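Minutes of the store room meeting, Maddocks building, 2021-08-27

Present: Hsin-yi Chuang (chair), Morag Moffat (minutes), and the people from the Illau and Drudel groups. Apologies were received from Nerkitz.

1. Minutes of the last meeting
These were accepted. One correction: the shelf beside the sink belongs to Drudel and not to Illau.

2. The gray bin
Hsin-yi opened the point. The bin is used by both groups every day, and there is no agreement on who empties it. Small things stay inside over the night and are then missing in the other room. Morag told the meeting that she searched two mornings for a cup and found it in the bin.

The floor of the bin is worn and has whitish scuffs. Illau would like a new bin. Drudel prefers to keep this one, as the size is good and the sloping walls make it easy to take things out. After some discussion it was agreed to keep it until January and then to look again.

The white panel along the rear was also discussed. The paint is chipped and peeling, and there is a reddish-brown patch across the middle. Morag asked if it can be painted over. Hsin-yi thinks the old paint must be scraped first - otherwise the new paint will come off too.
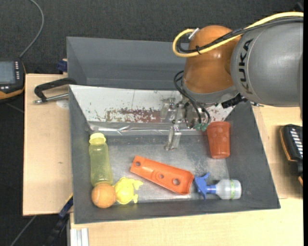 3. Decisions
The group which uses the bin last empties it and puts the things back on the shelf.
Hsin-yi asks for a price for scraping and painting the panel.
Morag writes a list of the things which belong to the bin and hangs it at the door.

4. Other points
The key of the tall cupboard is still with Nerkitz. Morag will write to them. Illau asked for three more hooks for the coats, and this was accepted.

The next meeting will be announced by e-mail.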